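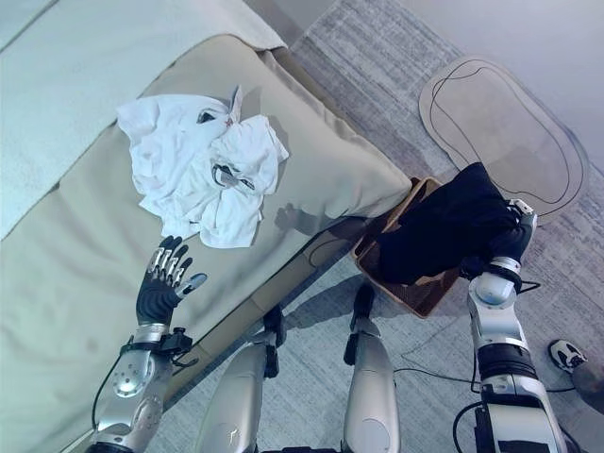

2 min read

The white cover has been bunched up on the beige sofa, so this post is on getting it folded and, more to the point, on why I stopped putting it back on damp.

The cover is a Vandari throw-over type, no elastic, bought for 14 dollars. It is a flat sheet of woven cloth with a care label sewn into one edge. The label matters more than it should. I use it as the reference corner: label at the back left, facing down. Without a fixed corner I used to rotate the thing three times before the long side lined up with the backrest.

The dimensions are 200 by 158 cm. Our seat cushion is thick and rounded at the front corner, and the cloth loses a fair bit of width going over that curve. Measure over the cushion with a soft tape, front base to the top of the backrest, and add a hand's width for tucking. A flat measurement of the seat will come out short.

Folding sequence, for storage:

Shake out once, label corner in the left hand. Fold the long side in half, then in half again. Smooth from the fold outward – never toward it, or the creases collect there. Fold in thirds across the short side. The result fits the lower shelf of the Grendero cabinet with the door closed.

Washing is at 1000 rpm spin. Higher speeds set creases that a warm iron did not remove in April, and I have not tried again. Dry it flat over two rails. A damp cover on an upholstered seat left a faint tide line along the seam, and that took two rounds of plain water and a towel to lift.

Next post: the gray carpet, and whether the Kendeck brush head is worth keeping.

© Hashemi Home Notes | Contact | Back to top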